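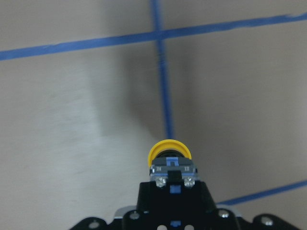 Octavio Troncoso would rather see too much blue tape on a table than too little. He said so twice before we had sat down, and he came back to it several times over the next hour.

Troncoso sets up work tables for the Ferard workshop on Morkley Street. Small shops and school benches send him their layouts, and he marks out where things go before anyone builds a fixture. A strip of tape for a line, two strips crossed for a point, a strip leading up to a button so that everyone agrees where the button sits.

"People want to go straight to drilling," he said. "Then the button is two inches off and they have a hole they don't want. Tape costs you nothing. You pull it up and put it down again."

He started out in his uncle's sign shop in Paredes, where he spent his first summer masking off letters. He was 18. The work taught him to lay a long strip without stretching it, and he still does it the same way, with the roll held low and the free end pressed down first.

"If you pull it tight, it looks very straight for a day," he said. "Then it creeps back. You get a wrinkle near one end, and the end starts to lift."

A lifted end doesn't always bother him. On a layout that will be used for an afternoon, he presses it down with his thumb and leaves it. On one that has to last a month, he takes up the whole strip. Patching the bad part with a second piece gives a ridge, and sleeves catch on it.

Crossings are another matter. Where one strip goes over another the color gets darker, and Troncoso likes that, since it gives him a spot he can find from across the shop. He measures from the crossing and not from the corners of the table. Table corners get knocked, he said, and half of them were never square to begin with.

I asked whether the lines themselves had to be square to each other.

"Depends what they're for. If it's a line to set a part against, yes, get the square out. If it's only there to say 'the button is down this way,' a little slant does no harm. I've seen people spend 40 minutes straightening a line that was just an arrow."

Pale tabletops are his preference for this kind of work, in gray or beige, with a flat finish. Blue shows up well on them. He has tried green tape and a cream-colored tape and went back to blue both times. He wipes the top with a damp cloth the evening before and leaves it overnight.

Buttons he tapes around last. He wants a colored rim on them, yellow if there is a choice, and he runs the guide strip right up to the rim and stops. Tape that goes under the housing is hard to get out later and tends to leave glue behind.

The largest job he has done was for Grirkemero, a packing firm that was moving its benches to a new floor. He kept the tally in a notebook: 49 tables, 2266 feet of tape. It took him until a Saturday night to finish, and on Monday the firm asked for one row to be turned the other way.

"So I turned it," he said. "That was a morning's work. With screws it would have been a week."

He keeps the used tape in a ball under the bench. It is the size of a melon now, and he has no plans for it.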